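To: Lasinville Allotment Association members' list
From: Daryna Prokopenko, Membership Office
Date: 9th October
Subject: Re: Water charges for the coming year

Dear members,

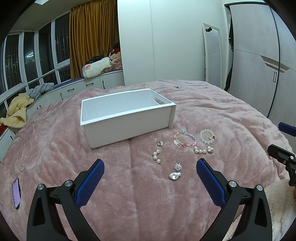 When will the new water charge first be payable? It falls due in January, together with the plot rent, and will appear as a separate line on the same bill.

I am replying to the list as several members have raised the same points as Mr Tymoshchuk, whose message is given below.

The charge will be set by plot size. Holders of a full plot will pay 58 and holders of a half plot will pay half that sum. Members who share a plot will receive one bill between them, sent to the first name on the agreement. The supply at the Hnatiuk site is metered apart from the others and its charge is unchanged.

On the matter of the leak, the water company's reading for the Gandamach site came to 970 cubic metres for the year, against 685 the year before. The pipe beside the lower gate has been replaced — the work was done by Skivach, who also laid the original line — and the cost has been met from the repair fund. It will not be added to members' bills.

Standpipes on all sites will be turned off for the winter in the usual way. Notice will be posted at each gate. Members are asked to leave taps open after that date and to take hoses home.

Requests to pay in two parts should reach this office in writing before the bills are issued.

Yours faithfully,
Daryna Prokopenko
Membership Office

Ihor Tymoshchuk wrote:
> Dear Ms Prokopenko,
> I should be grateful to know whether half plots are to pay the full
> water charge, as the last circular did not say. I would also ask
> who is paying for the pipe at Gandamach. The ground by the lower
> gate was under water for some 2 weeks before anyone came.
> Regards,
> Ihor Tymoshchuk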